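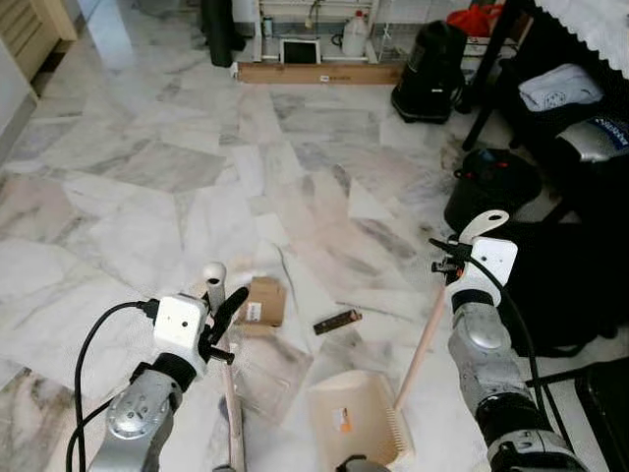 Broom and dustpan on the marble-look floor tile.

Visit Report: Open Day at the Zavlow Sports Broadcast Center, Lustasdale

Purpose of the Visit

The Zavlow Sports Broadcast Center opened its doors to schools, local clubs and members of the trade in February. Our association was invited to send a small party to see how a regional sports talk program is prepared and put on the air. The notes that follow are for members who could not attend and for those considering a place on the autumn visit.

Arrival and Reception

Visitors were asked to report to the east entrance at 2171 Dandel Road by 11 a.m. Parking is limited, and members traveling by car should use the public lot behind the library. Badges were issued at the front desk and bags were checked. The party was then divided into two groups, one starting in the studios and the other in the newsroom.

The Newsroom

The newsroom supplies the daily talk program, the evening scores bulletin and the weekend high school football coverage. Our guide explained that the hosts write much of their own opening material, while producers book guests and prepare a printed rundown for each hour. A rundown from an earlier broadcast was handed out, with the telephone numbers removed. It listed callers by first name and town, with a one-line note on the point each wished to make.

Questions from our party dealt mainly with careers. We were told that most on-air staff started in print or at college stations, and that several still file a weekly newspaper column. The station does not discuss salaries, and the guide declined a question on that subject.

The Studios

Studio A is used for television and Studio B for radio. The larger room has a desk for a host and three guests. Visitors were allowed to sit at the desk and read from the prompter, and this took longer than planned. The second group therefore had only a short time in the room.

Studio B was in use. We watched the last part of the midday program through the control room window and heard the producer speaking to the host during a commercial break. Members who follow the program will know its closing segment, in which listeners challenge the host's predictions. The calls are screened, but the host does not see the questions in advance.

The Archive

The Cui Collection of recorded interviews is held on the lower level. It was given to the center by a former local station and includes coaches' programs, postgame interviews and complete call-in shows. A listening room with 6 seats may be booked by the public. Copies cannot be taken away, and requests should be made in writing.

Practical Notes

The full tour lasts 45 minutes, not including the archive. There is a elevator to the lower level, and the studio floors are free of steps. Photography is permitted in the newsroom and in Studio A. Lunch is not provided.

Members wishing to join the autumn visit should give their names to the association office. Those who missed Studio A on this occasion will be placed in the first group.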